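Kukeck Replay

Kukeck is the little desktop program I use to look through handheld gripper recordings before they go anywhere near training. I started writing it because I was tired of scrubbing video in one window and squinting at a plot of finger widths in another (and losing my place in both!).

You point it at a folder, it lines up the video with the gripper pose and jaw opening, and you drag one slider for everything. With two grippers you get both tracks stacked, left over right, and you can nudge either one by single samples if the clocks have drifted. I do most of my testing on clothes and bedding, and soft stuff is where the timing really shows.

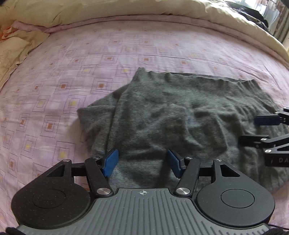
Version 6 has the new segment marker, which I'm pretty happy with. Hit S when a grasp starts, S again when it ends, type a label if you want one. The labels go into a plain text file next to the recording, so Arnaud or any other planner that reads text can pick them up. There's an export for Raltitz too, but it still drops the second gripper if the two tracks have different lengths. Working on it!

You'll want 5 GB of free disk for the cache. Recordings longer than 50 minutes open slowly the first time and fine after that.

A single license is $50 from the Zaltside store and covers two machines. Big thanks to Nomvula Gumede, who tracked down bug 2471 (slider jumping back to zero on resize) and sent me a fix on a Sunday. Manual and older builds are on the downloads page.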